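Bram Mertens
August 2, 2021

1/ Week two of collecting demos for the Vakico arm at Stutbridge. The task is "put the thing in the basket." Target is 232 good episodes before we train again.

2/ Two views from today's table, wrist camera first, then the fixed one. 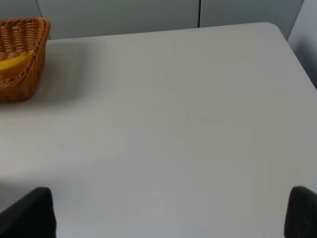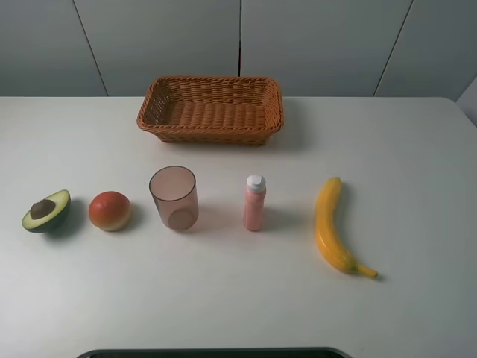
3/ The object set is avocado half, round fruit, cup, pink bottle, banana. Same basket every time. I shuffle the order of the row between episodes and write it on the sheet.

4/ We have 212 recorded and 102 I would keep. Most of the rejects are mine. I drove too fast on the approach or stopped the recording before the fingers had opened.

5/ The cup is the slow one. Grab it too high and it tips on the rim of the basket. The bottle is narrow, so I close on it early and correct – and the model learns the correcting too.

6/ Ekanayake asked why we don't keep failed grasps. We do, in a separate folder, labeled. They don't go into the first training run.

7/ One change since last week: each episode now starts from a different arm position. The old set all began from the same spot, and the policy got lost anywhere else.

8/ Someone asked about shadows. Lights stay fixed for the first 200 keepers. After that I'll start moving the lamp.

9/ The Pleltuvham table gets the same task in November, with their own objects. If you have a labeling sheet you like for this kind of work, send it over – mine has too many columns.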